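Chapter 19
Stock, Flow and the Cost of Waiting
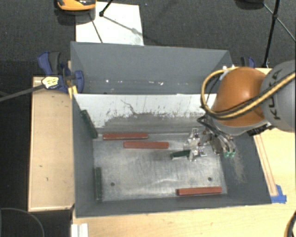
Start with a plain question. How much should a business keep on hand? Too little and orders go unfilled. Too much and money sits on a shelf, getting old. Most of this chapter is about the space between.

Two cases, used all the way through. Hillent, a parts supplier, few items, steady demand. Estari, garden goods, over 200 items, and sales that jump every August then drop off. Same formulas, very different answers. Keep both in mind.

Terms you need before section 2: lead time, reorder point, safety stock, carrying cost. Carrying cost trips people up. It's rent, insurance, spoilage, and the intrest on cash you could of used elsewhere.

A quick one to warm up. Hillent opens the month with 2074 units and closes with 1670. Nothing came in. Units out: 404. Easy. Now suppose a delivery did come in, and the clerk forgot to log it. What does 404 tell you then? Work it out on paper first, then go on to 19.1.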